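Wuller Kitchen Refit: Progress Report, July

To: Brikdale Housing Fund

Where the money has gone

Most of this quarter's spending went to the worktops. The old ones at Brikdale were past saving, and I have no quarrel with replacing them. I'm less sure we needed to replace them all with wood. The Rotska quote came in 13 percent under the next bid, and that settled the argument faster than I would have liked. The savings assume the tops last as long as the supplier says they will, and we have 7 months of use to go on.

Condition of the tops

Staining is the main complaint from tenants. Two kitchens have reported it in writing, and I expect more would if the form were shorter. The supplier's view is that variation in tone is natural in a butcher-block grain. That may be so. It is also what a supplier would say. I have asked for the tops to be checked at the next visit and for any dark patch to be recorded as either grain or damage, with no third box to tick.

Cleaning supplies

The Sharifi starter pack (brush, cloths, oil, leaflet) was meant to cut call-outs. Packs went to 33 households. Call-outs are down slightly, but the same weeks were quiet last year too, so I would not put that in a press release. The brush gets used. The oil mostly doesn't, going by how many full bottles we found under sinks. The leaflet runs to four pages and should be one.

The pale wood with its darker streaks, and the light-blue brush:
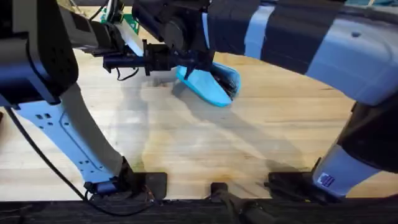 What we are asking for

No new money this quarter. We would like to move what is left in the leaflet budget to re-oiling, done by us, twice a year. Wuller still wants to order tops for the second building now to hold the price. My recommendation is to wait until the staining checks are back.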